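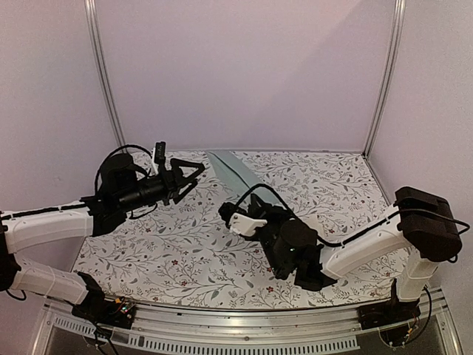 Does Anyone Read the Letter? Paper Mail and Survey Response in the Zumadero Neighborhood of Plurnau

Final project report, Introduction to Social Research Methods
Submitted 9/13/25

1. Background

The city of Plurnau sends its residents a lot of paper. There are notices about street cleaning, notices about changes to street cleaning, and a yearly booklet on recycling which is printed on very thick stock. Our project began with a complaint on a neighborhood message board that the city had never told anyone about the new bus route through Zumadero. The city replied that it had told everyone, by letter. Both sides seemed sincere.

We wanted to know what happens to a letter after it goes through the slot. The original proposal was to follow household mail from delivery to disposal, and our instructor pointed out that this would involve looking through strangers' trash. The revised question was smaller and more legal: does the way a letter looks and feels change the chance that a household answers it?

2. What other people have found

There is a large body of writing on mail surveys, much of it older than we are. It agrees that reminders help, that stamps look friendlier than printed postage, and that people like being told how long a thing will take. On color and folding it agrees on very little. We read studies in which colored paper raised the response, studies in which it did nothing, and one in which the authors plainly wished they had picked another topic. We came to feel close to those authors by the end of July.

3. Method

We wrote a one-page letter asking residents how they had heard about the bus route, with a short questionnaire on the back. The letter came in 2 versions. The wording was identical in both. Version A was on bright white office paper, folded in the usual business way. Version B was on cream-colored paper, folded in half like a greeting card, so that it would stand up if someone put it on a shelf or a kitchen table. Our thinking was that a letter which stands up is harder to forget than a letter which lies down under a pizza menu.

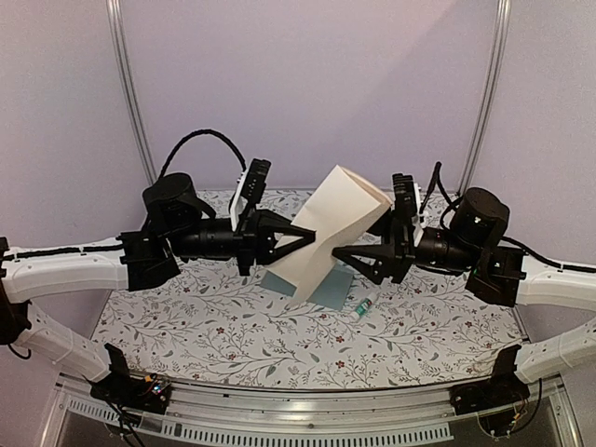 Figure 1. Cream-colored paper, folded and held upright.

All printing was done by Filska, a copy shop near campus with a student discount that applies to everything except what students usually need. Cream paper was outside the discount. This used up most of our budget and is the reason there was no reminder mailing, even though every source in section 2 told us to send one.

We delivered 600 letters by hand, half of each version. Streets were split by side, with Version A going to the side where the numbers are odd and Version B to the side where they are even. We thought this was fair until we were halfway down the long hill on Mill Street and saw that one side was nearly all single houses and the other was nearly all apartments over stores. By then the letters for that street were mostly delivered. We come back to this in section 6, with regret.

Residents could mail the questionnaire back in the envelope provided or drop it in a box at the Singhal Library. The box was supposed to sit on the front desk. It spent its first few days on a chair behind a plant, and was moved after we asked. Replies were accepted for three weeks.

4. Results

We received 79 completed questionnaires. We also received several that were blank, a coupon for gutter cleaning, and a long handwritten note about a dog. The dog note was interesting but could not be coded.

Version B brought in more replies than Version A. The gap was modest, and a careful reader will notice that we don't call it significant. When we ran the test in class, the result landed just on the wrong side of the line we had agreed on before starting. There was a short discussion about whether the line could be moved. It could not.

On the question we had asked mainly to have something to ask, the results were clearer. Most of the people who knew about the bus route had found out by seeing the bus. The next most common source was a neighbor. The city's letter came in behind both, a little ahead of "I didn't know until I read this survey," which we had not offered as a choice and which people wrote in the margin.

Older respondents were more likely to remember the city's letter. They were also more likely to have kept it, and one had stapled it to our questionnaire as evidence.

5. Comments from respondents

We left a few lines at the bottom for comments and expected them to stay empty. People filled them, and some kept going up the side of the page. The comments mostly fell under three headings: the bus, the city, and us.

Comments on the bus were generally positive, apart from its horn. Comments on the city were about matters the city would call outside the scope of this study. Comments on us were kind. Several people said the letter was nice, and that it was a pleasant change to be sent something that did not want money. One thought the cream version was a wedding invitation and was a bit let down. Another had it standing on the windowsill for two weeks before turning it over and finding the questions, and that reply reached the library on the last afternoon.

This last comment bothered us more than it should have. The card fold puts the letter on the front and hides the questionnaire. We had designed a letter people would keep and made the part we needed harder to find. Version A, dull as it was, opened flat and showed both sides to anyone who picked it up.

6. Limits of the study

The street problem described above means that paper, fold and type of housing are tangled together, and we can't pull them apart with the data we have. Changing the color and the fold at the same time was also a mistake. If Version B did better, we don't know which of the two did the work. A proper design would need four versions and a larger paper budget.

July was a poor month to choose. Many households were away, and some letters were probably answered in spirit by a mail pile.

We did not ask whether anyone had children in the local school, a question suggested by the librarian and one we now wish we had used, given how many comments mentioned the school run.

7. Next steps

If the project is repeated next year, we suggest printing "questions on the back" on the front. We also suggest walking every street before dividing it up, getting the library to confirm the position of the box in writing, and keeping enough money for a reminder.

The leftover cream paper is in the department supply cabinet, second shelf, and the next group is welcome to it. A short summary of the bus route findings was sent to the city by letter. We have not heard back.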